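Maltemness: the Femberg order office, February

When Femberg moved its sample checking onto gripper tools, the work left the warehouse and came upstairs. Staff used to pull each item from a crate, turn it over, write a line on a card and put it back. Now they use the hand-held tool to show how an item should be picked up, and the arms downstairs do the repeats. The office has handled 4,000 items this way so far. Līga Ķēniņš, who ran the card system, looks after the gallery and wrote the notes.

The big table

The main table is where most picks are tried first. Small items go at the near end, printed matter in the middle.
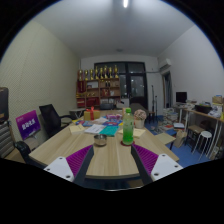
Both fingers over the table, with the steel bowl on one side and the green-capped bottle on the other. Bowls and bottles need different angles, and new people get them mixed up for the first week or so.

What changed in the day

The shift used to be lifting from start to finish. Two people now share the table and swap at 10:30, and most complaints are about wrists instead of backs. The cards are gone, but the Skerell log still wants a typed note for every item that fails, and that takes longer than the card did.

Pay and hours

Pay stayed the same. Evening hours were dropped in the first month, which suited some and cost others their extra money. Anyone who wants to go back to the warehouse floor can ask Mets, the staffing office, before the next rota is posted.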